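# The Long Wait for a Machine That Clears the Table

The dishwasher is the last household robot most families bought, and they do not think of it as one. It washes plates well. It does not walk to the table and get them, and it does not put them in the cupboard afterward. Those two jobs still belong to whoever is standing nearest.

A number of companies would like to change that. One of them is Zuseck, which has its main office in Darolville and spends most of its money on what the staff call countertop work: picking things up, opening them, pouring from them and putting them somewhere sensible. The firm has 300 household tasks on its list. Calum Crichton, who runs the testing group, keeps the list in a spreadsheet and will tell you which ones he trusts.

"Moving a cup from one place to another, I trust," he said. "Opening somebody's leftovers, I don't."

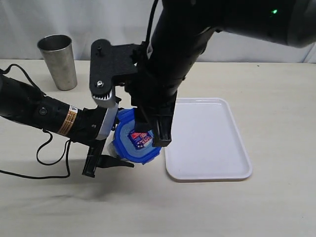 Lids are a good place to start if you want to know where the field stands. A person opens a food container without looking, holding the bottom against the counter or the stomach and working a thumb around the edge. A machine has to do the same job with two fingers on each hand and no stomach. With a container like the blue-lidded one, which has locking tabs around the rim, it takes one arm on the body and another on the lid, and the whole thing has to be tilted and held between them. If either arm pushes too hard, the container shoots out. If either is too gentle, the tabs stay shut.

Crichton's group ran 2172 lid attempts between February and the start of summer, using containers bought from ordinary stores. They failed 700 times. Most of those were slips, and a good share of the rest were cases where the lid came up on one side and stuck on the other. The software often took a half-open lid for an open one and went on to the next step.

The failures do not worry him much. The time does. A kitchen helper that needs several minutes to get at the rice is not a helper anyone will pay for, and speeding up the arms brings the slips back.

Trutumell, a smaller outfit that makes packing equipment, took the opposite approach and went to the shop floor first. Its customers handle the same few parts all day, in the same bins, under the same lights. The company has 420 arms in use, nearly all of them loading boxes or feeding parts to another machine. Its sales people do not talk about homes at all. A factory can bolt the bins down and paint lines on the floor to suit the robot. A family won't.

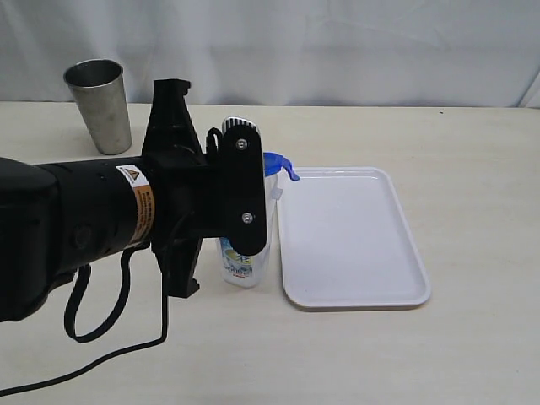

Clear plastic is the other thing that keeps coming up in conversations with engineers. Depth sensors are built to see light bounce off a surface, and with clear walls much of it goes straight through. A bottle that is see-through from the side may show up to the software as a lid floating above a label. With the small pitcher-shaped bottle, the bright blue lid with its spout and the printing near the bottom are the easy parts to find, and the stretch in between is where a gripper has to close. Dull metal, such as the brushed gray tumbler at the back of the table, tends to give less trouble, though a shiny pan can be as bad as glass.

There are workarounds. Munro, which sells vision software to several robot makers, trains its system on ordinary color pictures and has it guess the shape of the missing parts. The guesses are good on bottles it has met before. On a new shape, the arm may close early and knock the bottle over, or close in the wrong place and squeeze the cap.

None of this is new to people who work in the field, and few of them will give a date for a home machine that can be left alone with the dishes. Crichton expects the first useful ones to go into hotel kitchens and care homes, where the dishes match and a worker is nearby to step in. He thinks laundry will take longer, and he has stopped taking bets on it.

His own kitchen has no robot in it apart from the dishwasher. He loads it himself after dinner, and the containers go on the top rack with the lids off.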